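How to Get Stains Off a Tabletop Without Believing Everything You Read

By M. Trajkovski
Updated June 6, 2023

Every stain guide I have ever read promises that the mark will wipe right off. Some marks do. Plenty don't, and a few of the popular fixes will leave you with a worse spot than the one you started with. I've been cleaning up secondhand tables for resale in Gatlow long enough to have ruined a couple of them by following directions, so take these steps as what has worked for me most of the time.

What you need

Dish soap and warm water
Two soft cloths, white if you have them
Baking soda
Rubbing alcohol, 70 percent
Cotton swabs
Patience, which the guides tend to leave out

Step 1. Find out what the table is

Don't trust the listing. "Marble" in a secondhand ad can mean stone, a printed pattern under a hard coating, or a sticky film somebody smoothed on over a weekend. They do not want the same treatment.

Look underneath first. Real stone is usually the same stuff all the way through, and it is heavy. Feel the edge for a seam or a strip. Then look at the pattern across the whole top. If the same blotch shows up again a foot away, you are looking at a print. If nothing repeats, you still don't know, and you should treat it as the more delicate option. 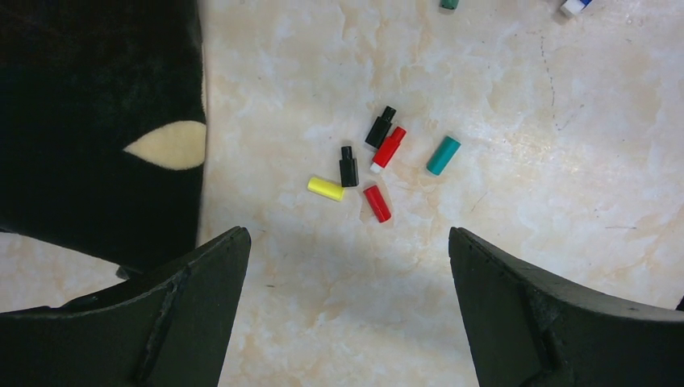 Marble pattern with a thin dark line running down through it. Vein or scratch? Check before you scrub.

A fingernail is the best tool I know for that last question. Drag it lightly across the line. If it catches, there's a groove, and no cleaner on earth is going to fill it. If it glides over, you may have a hair, a bit of dried dirt or just part of the pattern. Wipe with a damp cloth and look again from the other side of the room's light. I once spent most of an evening on a "stain" that was printed on.

Step 2. Soap first, always

Put a few drops of dish soap in warm water, wring the cloth until it stops dripping, and go over the whole top. Rinse the cloth and go over it again with plain water. Dry it.

Dull as it is, this takes care of more spots than anything else on the page. Food, sticky fingers, that gray haze where people rest their arms. Let the top dry completely before you decide what's left. Wet surfaces hide things.

Step 3. Test where it won't show

Pick a spot near the back edge or under where a lamp will sit. Dab on a little of whatever you plan to use, wait three minutes, wipe, and look for dullness or color on the cloth. If the shine has changed, stop there.

People skip this step all the time. I skip it too, when I'm in a hurry, and I've paid for it.
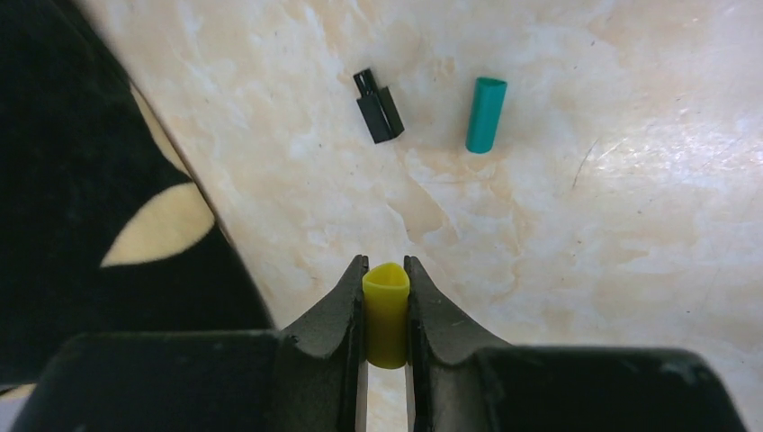
Step 4. Match the cleaner to the mark

Ink and marker. Dampen a swab with the rubbing alcohol and roll it over the mark. Roll, don't rub, or you'll spread the color into a bigger and paler mess. Change swabs as soon as one picks up ink. Rinse with water when you're done. So-called washable ink generally comes up with soap, though I'd call that word optimistic on anything porous.

Grease. A paste of baking soda and water, left until it dries, then wiped off gently. On real stone you may need to do it more than once, and cover the paste with plastic wrap overnight. On a printed top, don't leave it sitting. The grease is only on the surface anyway, and dried paste is gritty.

Coffee, tea, juice. Soap again. If there's still a ring on stone, try the paste. If there's still a ring on a printed top, the coating has probably worn through at that spot and the color is in for good.

White rings. On stone these are often etching, which means the acid in a drink has eaten a little of the polish. That is damage, and cleaning won't bring it back.
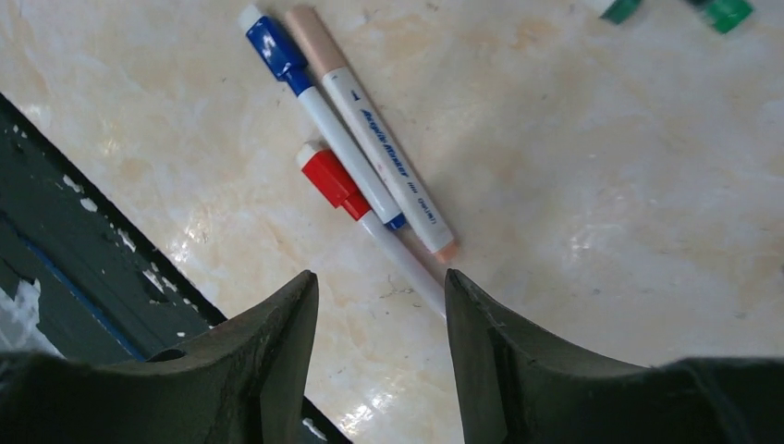 Photo: M. Trajkovski

Step 5. Know which tips to ignore

Vinegar and lemon juice. Both are acids. On real marble they will etch the polish, and it's amazing how many pages still tell you to pour them on.

Toothpaste. Some kinds are mild, some are quite scratchy, and the tube won't tell you which one you've got.

Sandpaper. I have seen a page recommend 400 grit for "buffing out" a laminate top. All it buffs out is the finish.

Magic sprays. I paid $21 for a bottle of Pritetti at a shop in Trumerham because the label said it was safe on all surfaces. It smelled nice. It did roughly what the dish soap did.

Bleach. If you insist on trying it, use it alone. Never mix it with vinegar, ammonia or rubbing alcohol, and open a window.

Step 6. Decide if it's worth more work

Two rounds is my limit. If a mark hasn't faded after that, more scrubbing will mostly wear down the area around it, and then you have a stain in the middle of a dull patch. Put a tray over it or knock a few dollars off the price and say so in the ad.

For real stone with deep etching, a professional can regrind and polish the top. Get the price in writing first and compare it with what the table cost you.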